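# Light, Edge and Surface: Burgi Wieser on the Refitting of the Clonberg Public Library

2025-03-12

The Clonberg Public Library reopened its main reading floor in March after a program of work intended to make the building easier to use for people with low vision. The project was directed by Burgi Wieser, access coordinator for the library service. Benedikt Marti, the architect who drew up the plans, joined the second half of our conversation, which was held in the periodicals room on the ground floor.

Ms. Wieser has worked for the service since her training in Prulberg, where she was assigned to the talking-book collection. She was careful at the outset to separate the needs of blind visitors from those of visitors who have some useful sight. "The second group is much larger, and it had been overlooked in this building," she said. "We had braille on the elevator panel and a good audio collection. A person who could see a little, but not well, had to manage on a gray floor with gray stairs and gray doors."

The original interior dates from the building's last full renovation, when the library adopted a single palette throughout. Ms. Wieser does not criticize the choice on grounds of taste. Her concern is that the floor, the skirting and the lower part of the walls all reflected nearly the same amount of light. "People walked with one hand out," she said. "They weren't sure where the floor stopped."

Before any plans were drawn, the service invited registered readers to walk the building with a member of staff and to say aloud where they hesitated. The invitation went to 565 households. Ms. Wieser joined many of the walks herself and kept the notes, which were later typed up and attached to the brief for the architect.

"The stairs came up every time, as we expected," she said. "The glass doors came up as well. What I had not expected was the restroom corridor. The light fittings there were very bright and the floor had a high polish. Several people told me they thought it was wet, and they turned around."

The polish was removed from that corridor first, at little cost. The fittings were replaced later with shielded ones that direct light onto the walls. Mr. Marti, who had by this time taken a seat at the table, explained that brightness had been the subject of some disagreement.

"The first request I received was for more light everywhere," he said. "I understood it, but a strong lamp in the wrong place makes glare, and glare removes detail for many of these readers. We set the reading tables at 500 lux and gave each one a lamp that the reader can move and dim. The shelving aisles are lower. We spent more time on evenness than on the total."

The stairs required a different approach. Each step now carries a contrasting strip along its full width, on the tread and on the riser, so that the edge can be found going up and coming down. The firm of Pfister, which supplied the strips, submitted samples in several shades, and these were fixed to the lowest steps for a trial period. Readers were asked to choose without being told which sample the staff favored.

"The staff liked a warm bronze," Ms. Wieser said. "It suited the handrail very well. The readers could not find it after four o'clock in the afternoon, when the light from the stair window drops. So the bronze was dropped too."

She was asked whether the library had met resistance from the general public. She answered that there had been letters, most of them concerning the appearance of the entrance doors, which now bear two bands of markings at different heights. One correspondent asked whether the markings were temporary. "I wrote back and said they were permanent," she said. "I invited him to come in and talk about it, and he did. We had a pleasant hour. He still dislikes them."

The signs proved to be the slowest part of the work. The former signs were set in thin capital letters at a height of more than six feet, and many were placed behind glass. The replacements are in larger, heavier type, in capitals and lower case, with a matte finish. They are placed so that a reader can come close to them without leaning over furniture. Mr. Marti acknowledged that he had to move 2 bookcases and a display cabinet from positions he had himself proposed.

"I had drawn the cabinet directly underneath the floor plan," he said. "Mrs. Ledholm from the circulation desk pointed it out on the first morning. She was quite right."

Touch was given as much attention as sight. The handrails have been extended past the top and bottom steps and finish with a small raised mark that gives the floor number. Door pulls in public areas are ridged, while those leading to staff areas are smooth. Ms. Wieser described this as the least expensive measure in the program and the one that draws the most comment from regular visitors.

"People learn it quickly and then they stop thinking about it," she said. "A gentleman who comes in for the newspapers told me that he had not noticed any change to the doors. He also told me that he no longer goes into the stockroom by mistake."

The next stage concerns the children's department and the local history room, where the chairs and tables will be replaced over the coming year. The service has set aside funds for 400 large-print titles to be added to the open shelves on the main floor, shelved with the general collection under their ordinary subjects. Readers had asked for this during the walks. Ms. Wieser expects to repeat the walks when the furniture is in place, using the same route and the same questions.

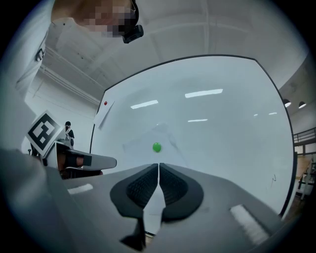

Contrast is also the subject of the short course that Ms. Wieser now gives to new employees of the library service. She asks them to look at everyday surfaces and to judge which parts a reader with low vision would find first. White strips on a gray housing are picked out at once, even when one of them is small and thin. Black pads beside dark gray parts are much harder to tell apart by eye, and there a ribbed or mesh-like texture offers the hand something that the color does not offer the eye. "I ask them to apply the same judgment to a drawer handle or a book cart," she said. The course lasts one morning, and places are open to staff from the Prulberg branches on application to the access office.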